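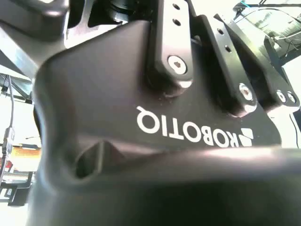
A Robotiq gripper seen from the wrist camera, with the linkage bars of the finger mechanism above the housing.

The Kellside cell is a single-arm robotic work cell used for sorting and repacking small molded parts. It was assembled by the integrator Pandow and is operated by Wukance, a contract packing firm. The cell is mainly known among its users for its maintenance routine, which was written down in detail by the technician Cyrill Egger and later adopted for the operator's other cells.

Layout

The cell consists of one robot arm on a fixed pedestal, a parts tray on the left, an outfeed chute on the right and a control cabinet outside the guarding. The arm carries a two-finger electric gripper made by Robotiq. A small camera is fixed at the wrist, close to the gripper housing, and looks past the finger linkages toward the work surface. Power and signal for the gripper share one cable. The camera has its own.

The guarding is a metal frame with clear panels and one interlocked door. Opening the door stops the arm and holds the gripper in its last position, so a part already gripped is kept. A technician who needs the fingers open has to command this from the pendant before going in.

Setup

The gripper is bolted to the arm through an adapter plate. The plate is seated on a locating pin and the bolts are tightened in a cross pattern, first by hand and then with a torque wrench. After the gripper is fitted, its mass and center of gravity are entered in the arm controller. An early fault at Kellside, in which the arm stopped for no clear reason during fast downward moves, was traced to a payload value left over from a lighter tool.

The camera bracket is fitted next. Its angle is set with the fingers fully open, then checked with them fully closed, because the linkages swing through part of the camera's view. Some of the housing is always visible at the edge of the picture. This is accepted, and the vision software is given a fixed mask that covers the area. The mask must be redrawn whenever the bracket is loosened, even if it appears to have gone back to the same place.

Calibration uses a printed target supplied by Dehghan, placed flat on the tray. The arm moves to a series of stored poses and takes one picture at each. The full sequence uses 40 poses. A result with an average error above 2 pixels is rejected, and the bracket screws are checked before it is run again.

Routine care

Work on the gripper is done with the arm parked at a service pose, wrist at chest height and fingers pointing away from the door. The usual tasks are wiping the housing, inspecting the linkage bars and checking the screws at their joints. Dust from the molded parts tends to collect in the gaps between the bars, where it is hard to see against the black finish. It is removed with a soft brush and a vacuum. Compressed air is not used, as it can push the dust further into the joints.

The screws are checked with a hex key of the correct size, used only to feel for movement. A screw that turns is taken out, cleaned, given a drop of medium-strength threadlocker and refitted to the maker's stated torque. Paint marks across the screw heads were tried for a time - they wore off too quickly to be of use.

Play in the fingers is measured by closing the gripper on a steel block and rocking each fingertip by hand against a dial gauge. The readings are kept in the cell log. A slow rise is treated as normal wear, while a sudden one usually means a loose screw or a bent bar after a collision.

Cables are inspected where they leave the wrist and at each clip along the arm. The loop at the wrist is left long enough for the last joint to turn 90 degrees past its working range without pulling the connector.

Repairs

The longest recorded stop at Kellside took place in April of the cell's second year. The gripper began to report that it had closed on a part when the fingers were empty. The fingertips and the cable were changed without effect. Egger then removed the gripper and found a sliver of plastic wedged behind one of the linkage bars, which kept the fingers from closing completely. The cell had logged 2,249 gripping cycles since the previous cleaning, and the cleaning interval was shortened as a result.

Linkage parts are not repaired on site. If a bar is bent or a joint is worn, the whole gripper is exchanged for a spare and sent out for service. The spare is stored with its own adapter plate already attached. After an exchange, the finger stroke is reset, the camera mask is redrawn and the calibration is repeated before the cell returns to production.

See also

Robot end effector
Hand-eye calibration
Preventive maintenance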